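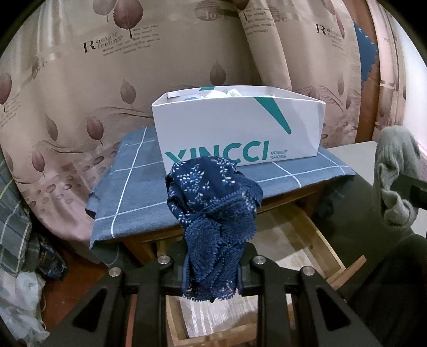

Menaka Herath wrote:

> Dear all, I am new in Gandwood and I have a problem with clothes moths.
> In March I took out my winter cardigan and there were small holes under
> one arm and near the pocket. I have bought cedar balls and two sticky
> traps. The traps are catching moths every few days, so I hope they are
> working. Should I now wash everything I own? My sister says to throw the
> cardigan away and spray the whole wardrobe. I would prefer to keep it.
> It is from Alhassan and they no longer make this colour.

Dear Menaka, dear list,

Welcome to Gandwood. I had moths for two winters in our old unit in Jallanden, and I have learned more on this subject than I wished to know. Please do not throw the cardigan away yet.

First, the traps. The kind with the scent attracts only the male moths. They are useful for telling you that moths are present, and in which room, but the females continue laying eggs in the dark places. If you write the number from each trap on a piece of paper every Sunday or whichever day suits you, you will see after a while which room is the worst. In our case it was the hallway and not the bedroom. Under the bookcase there was a strip of old wool carpet that I had never once moved.

Second, the eating is done by the larvae. They are small, cream-coloured, and they do not like light. They eat wool, silk, fur, feathers and felt. Cotton and polyester they mostly leave alone, unless there is sweat or food on the cloth, or some wool in the mix. So my answer to your question is no, you do not need to wash everything at once. I began with the labels. I read every label in the wardrobe, and anything with animal fibre went on one pile on the bed. My husband's grey suit surprised us both. We had always believed it was polyester.
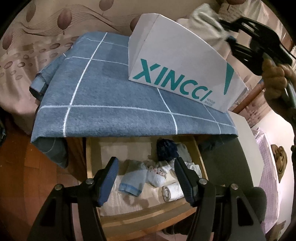
When the piles are made, you can decide on the treatment for each. For wool that must not be washed hot, I use the freezer. Put each piece in a plastic bag, press out the air, close it well and leave it for two weeks at minus 18. Afterwards let it come back to room temperature before you open the bag, otherwise water will form on the wool. Our freezer is a small Wikholm and it holds three jumpers if I remove the peas, so the whole job took me until spring. If you have a friend with a chest freezer, ask nicely.

Things that can take a hot wash, 60 degrees, need nothing more than that. For silk and lace with delicate trimming I would ask a dry cleaner. I tried to save money on this once with a scarf and I am still sorry.

Cedar balls smell pleasant, but please do not trust them alone. The smell becomes weak after some months, and a cupboard is rarely tight enough for it to do very much. I keep mine, sanded a little each autumn, but only with clothes that are already clean and treated. Lavender the same.

The vacuum cleaner did more for us than anything I bought. Use the narrow nozzle along the skirting boards, under the bed, in the corners of the wardrobe and in the joints of the drawers, and empty the dust into the outside bin straight away. I did this every week for 12 weeks. Also look at what is not clothing: felt pads under chair legs, an old wool blanket in the car, the hammers inside a piano. A neighbour had them in a bag of yarn, 400 grams of beautiful merino, all turned to short pieces.

About the spray, I am less sure. We did not use it, as our daughter was small then. Shahnaz Thambiah wrote to this list last year that she had a pest company in, and was satisfied, but she had to empty every cupboard beforehand, and I remember that the bill was more than 400 dollars. Perhaps she can tell us whether the moths have stayed away. Shahnaz, are you still reading?

For the holes, darning is quite possible if they are small. Do the freezing first, then wash, then mend. Choose a thread slightly thinner than the yarn of the cardigan. You could also write to Alhassan, even if the colour is finished. They sent me a small card of matching yarn once and did not charge for it.

One question from me to the others: has anybody tried the tiny wasps that are sold on cards against moth eggs? The card I saw advertised had 3000 of them, and I would like to hear from a person who has had them in the house before I order.

Kind regards to all, and good luck, Menaka. Write again when you have moved the bookcase.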